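Come and work with me at Zuvamard!

I run Zuvamard, a small guest house with five rooms just outside Floltstead, and I'm looking for two housekeepers to join me from July. You'll make beds, freshen bathrooms, help with breakfasts and chat to guests when they fancy it (most of them do!). I don't mind if you've never worked in a hotel - I hadn't either when I took this place on.
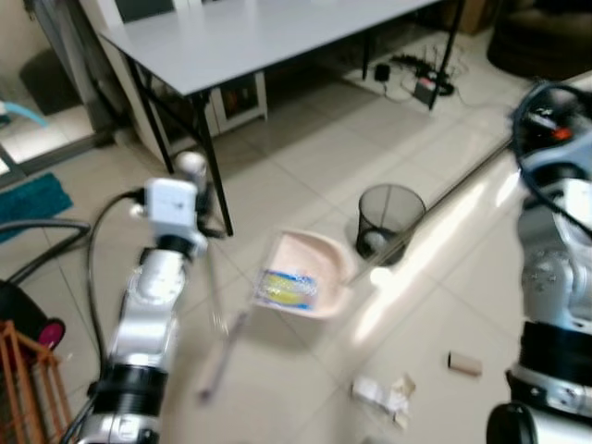 A look at the floor, with two silver arms.

It's 48 hours a fortnight, mornings mostly, and you'd get every other weekend off. Lunch is on me, and there's parking round the back, or the 104 bus stops at the end of Fonseca Lane. I do need people who are happy on stairs, as we've got no lift.

Fancy it? Drop me a few lines about yourself by email, or pop a note through the door marked "Gedia Rooms", the name we trade under. No CV needed.

Posted February 4, 2021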